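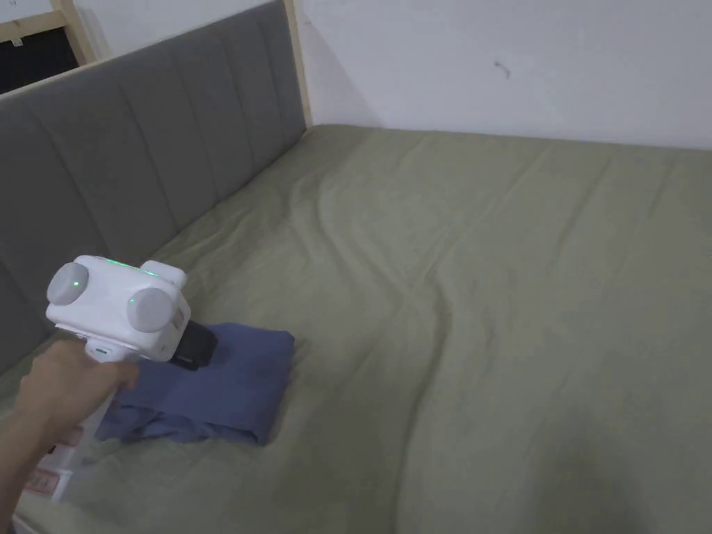
Chapter 6
Comparing Hand-Held Grippers

Before we choose a gripper for a robot arm, it is useful to try it in the hand. A person can feel at once if the jaw is too wide or the handle too heavy, and no controller must be programmed first. Soft objects are a good beginning. A folded cloth on a bed, with the black jaw brought down to its upper edge, already asks a difficult question – how many layers will be taken?

In this chapter we compare 2 models, the Follano and the Dirnix. Both have a jaw opening of up to 80 mm, but the Dirnix weighs 740 g and tires the wrist sooner. Section 6.1 explains how to write a fair test plan. Section 6.2 treats the choice of objects, and the last section moves the same tests to the Amaral arm, where the angle of approach is fixed by the program.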